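November, late, kettle on for the second time

My boots are still by the back door with half the riverbank on them and I'm not cleaning them tonight. Balsam day! Well, the last one of the year, and strictly speaking there was no balsam left to pull, only the dead brown stalks, but Aisyah wanted the whole lower stretch walked before the floods come and move all the seed down to the next people's fields.

We started at the Skestness footbridge and worked down toward the old weir. Ashley had the map and I had the flags, and I kept putting them in the wrong place, so we swapped after an hour. The knotweed behind the pump house is back. I was so sure we'd got it. It was treated last fall and again this summer, and there it is, a clump of old canes with fat pink buds at the bottom, as if we'd never been. Ashley said a word I won't write down.

Then the long argument over lunch about the new county list (there are 44 plants on it now, up from I forget what). Darmawan thinks it's plain silly that you can still buy one kind of pond weed at the garden center in town when its near twin will get you a fine. He has a point. I asked what happens to the people who already have the banned one in the pond out back, who bought it fair and square ten years ago, and he didn't know, and Aisyah didn't know either, and she's read the whole thing. You can keep it but not give it away? You have to dig it up but can't put it in the trash? The letter that went out to everybody on the river road made it worse. My neighbor thinks she has to pull up her butterfly bush by Christmas, and I've told her twice that it isn't even on the list!

The grant is $685, which will pay for the spring treatment and maybe new gloves. I'd hoped for more. Zulkifli wants to spend part of it on crayfish traps for the mill pond and I went quiet, because I know he's right about the crayfish and I also know what the knotweed will look like by May. We'll have it out at the next meeting, I suppose.

Qistina called at six and we talked for ages. She's found a place upriver where the mink have gone and the water voles are showing again, droppings and little cut stems and everything, and she sounded so happy that I forgot to ask about her knee. Must call back.
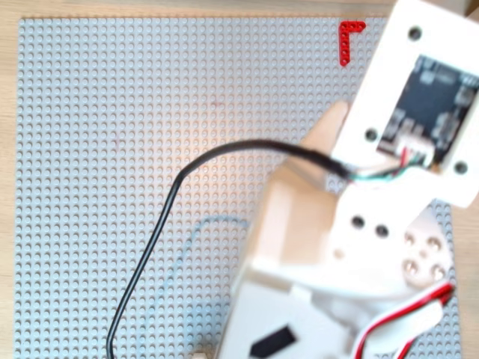 Red piece on the gray baseplate.

Soup for supper, the end of the leek one. I picked burrs out of my good scarf all through the news and still found more on the couch after.

Things for tomorrow — write up the flags before I forget which was which, email Aisyah the pump house photos, ask Ashley if the loppers went home in the other car. And look up that pond weed properly. I'd like to be able to tell my neighbor something for certain for once. Bed now, it's gone eleven and the rain's started.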